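4. Open the Skedlow viewer and load clip 217. I like to scrub straight to a moment when both fingers are apart and empty.

5. Set the width threshold to 584, then hit Refit.
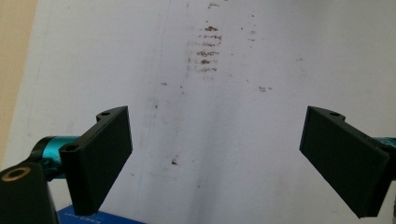 Fingers open against a marked white surface.

6. Check that the tracker keeps its points on the brown smudges. Mine drifted onto the pads at first - raising the mask margin fixed it.

Caution: don't save over the Tiden preset. I did, and Gervasio had to dig out a backup.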